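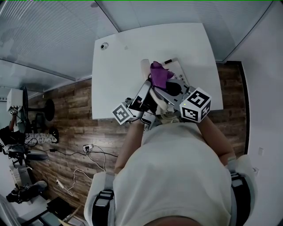
About Stumine

Stumine is a small company that sorts, folds and packs household textiles. We take in cloths, napkins, tea towels, pillowcases, bags and small garments from shops, letting agents, theatres and private households, and send them back clean-folded, counted and labelled. We do not wash, dye or repair, although we can pass work on to people who do.

Where we are

We work on the upper floor of the Skanon building, above the joinery. The entrance is at the side, next to the bicycle stands, and the bell is marked with our name. Deliveries come up in the goods lift, which takes 70 crates at a time if they are stacked properly. The lift doors are narrow, so please don't send anything on a full-size pallet.

The floor is split into a receiving area, the tables and a store. The store has 756 numbered shelf spaces. A customer who sends work regularly keeps the same numbers from one delivery to the next, and these are printed at the top of each delivery note.

How we started

The business began as the finishing room of Sedov, a linen hire firm that supplied cafés and village halls. When Sedov gave up hire work, the finishing room carried on under a new name with the same staff and most of the same furniture. Our first outside customer was Lim, a shop selling table linen, and we still fold for them. Their napkins are done in thirds and then in half, with the hem inside.

For the first year we only took flat items. Bags and small garments were added later, after several customers asked for them. Curtains were tried for one winter and dropped, as they needed more floor than we had.

How the work is done

Everything is handled one piece at a time at a table. Crates are checked against the customer's list when they arrive, and anything missing is reported the same day. Pieces are then sorted by colour and type. Dark fabrics are kept apart from pale ones because of lint, and are done at the end of a shift.

Each piece is shaken out, laid flat, smoothed from the middle and folded to the customer's pattern. We keep 41 fold patterns on file, from a plain quarter fold to the one a theatre uses for its cushion covers. If you have your own, send us a folded piece and we will copy it. A written description on its own tends to cause trouble.

Marks, pulled threads and open seams are set aside in a separate bag and listed. We don't decide whether a marked piece is fit for use — that is left to the customer.

Our tables

We use plain white tables with a matt top. Shiny tops were hard on the eyes under strip lighting, and slippery fabrics moved about on them. The tops are wiped down at the start of each shift and again between customers.

What we ask of customers

Send work dry and in closed crates or bags. Put a list in the top of each one. Empty the pockets of any garments. We return what we find, but pens and tissues have spoiled whole crates before now.

The smallest order we take is 2 crates. Standard work is returned within the week, and larger orders are agreed beforehand. Collections go out on Tuesday morning, and anything you would like on the van needs to be with us by midday the day before.

Visiting

Customers are welcome to come and see their work being done. Please ring first, as there is only one parking space and the joinery uses it too. Stairs are the usual way up; the goods lift can be used by anyone who needs it — ask at the bell and somebody will come down.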